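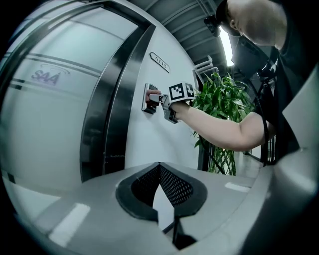 Second progress report to the fund
Project: Trisine, second album and winter concerts
Report completed 25/12/2020

We thank the fund for the patience with this report. The first one covered the writing of the songs and the rental of the rehearsal room in Flulbridge. The present one covers the recording, the two concerts we played for a small audience, and the money.

Recording

The album has the working title Loron. At the time of the first report we had seven songs in demo form. We now have nine songs recorded with drums, bass and guitars, and six of them have finished vocals. One song from the application, the long instrumental, was dropped. We tried it in three tempos and it did not sit well beside the others. In its place there is a slower song with organ, which was written in the studio and which the whole band prefers.

The drums were recorded in four days instead of the three we had planned. The extra day went to tuning and to a broken pedal. We recorded the guitars live with the drums where it was possible, as we promised in the application, and kept most of those takes. Two solos were played again later. The engineer would like to record the backing vocals in one session with all four members around the same microphone, but under the present rules for indoor singing we cannot do this. We will record them one by one.

Concerts

The application mentioned five concerts. Three were cancelled by the venues and we do not expect new dates for them this winter. The two that remained took place at the Cai, both seated, with a limit of 30 persons. The first was full. For the second, 27 tickets were used. We played six of the new songs on both nights — the organ song was received best — and changed the order of the set after the first night, so that the loud songs are not all at the beginning.

The second concert was also shown online, free of charge. The recording has been watched 3,178 times. The sound of the first two songs is too quiet in this version, and we will correct it before we use the recording again.
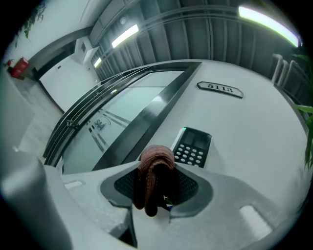
Brown knitted cloth with a white wall behind

Money

We have spent $1,526 from the concert part of the budget. This includes the sound technician for both nights, the van, and a modest fee for the opening act. The rest of the concert part is not used. We ask for your permission to move it to mixing, where the costs will be higher than we wrote, as the mixing engineer has raised the daily rate. We have not touched this money and will wait for your answer. The receipts are in the same order as in the budget table.

What remains

The last three lead vocals and all backing vocals are planned for January. Mixing can start with the finished songs while we sing the others. For the cover we have two drafts and have not chosen yet. The label asks for a single before the album, and we lean to the opening song, although it is over five minutes long and the radio stations will want a shorter version. We will make one.

The logo of the fund was on the posters for both concerts and at the start of the online one. If the wording of the credit has changed for next year, please send us the new text before the cover goes to print.

For the band,
Trisine, Flulbridge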